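Where do you keep your coin envelopes when you travel to shows?
Last updated 2024-10-19
3 min read

pennywhistle58
Okay so I do the Berkdale coin show every February and every single year I get to the parking lot and realize my want list is at home, my loupe is in a coat I'm not wearing, and my cash is in one of those bank envelopes that rips if you look at it wrong.
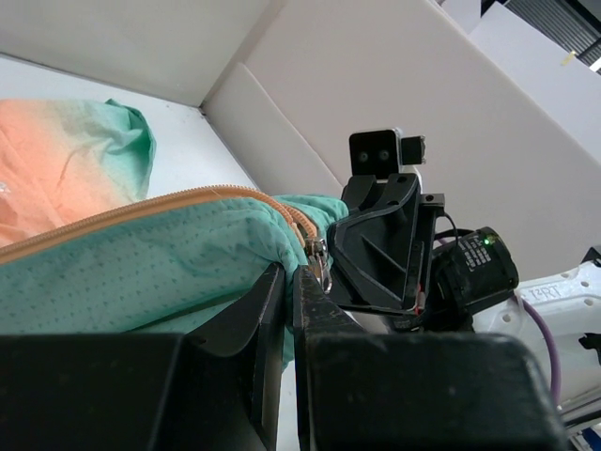
What I want is one small thing that holds the loupe, the list, some folded bills and maybe ten 2x2s, and fits in a jacket pocket. I've been using a pencil case from the drugstore and it's too long. Do you all go with a pouch, or a hard case, or just pockets?

orkow_oddments
Hard case, no contest. I had a nice toned half dime in a soft pouch once, sat down in a booth at lunch, and the staple from one flip went right into the window of the next one. Never again!!

dimebag_dale
Flatten your staples then. I've carried a zip pouch for years (same one, it's ugly) and never had a scratch. The hard cases all pop open when you drop them and then you're crawling under a dealer's table.

orkow_oddments
I do flatten my staples. It wasn't my flip, I'd bought it that morning.

dimebag_dale
Fair enough. Self-adhesive flips are the answer there anyway.

lincolnlogjam
Abbasi makes a little clamshell that takes 3 rows of 2x2s. Mine cost $58 at the Numisstead table, which my wife thinks is insane for a plastic box, and she's probably right. The latch is good though.

pennywhistle58
$58!! That's my whole budget for the Saturday. I'd rather have the coins lol

wheatback_77
Split it up. Cash in your front pocket, coins in the case, list on your phone. If you lose one thing you haven't lost all of it. I watched a guy leave his whole kit on the counter at the snack bar and it was a long walk back to the entrance for him.

dimebag_dale
Phone list is no good at Berkdale, there's zero signal in that hall.

wheatback_77
So take a screenshot? You don't need signal for a screenshot.

dimebag_dale
I like paper. I cross things off.

pennywhistle58
I'm with paper too, I write what I paid next to each one or I forget by dinner. I think I'll try a shorter pouch for the loupe and list, plus a cheap plastic flip box for anything I buy. Does anybody know if the 2-inch boxes fit in an inside jacket pocket, or do they poke you when you sit down?

lincolnlogjam
They poke. Get the half-length one.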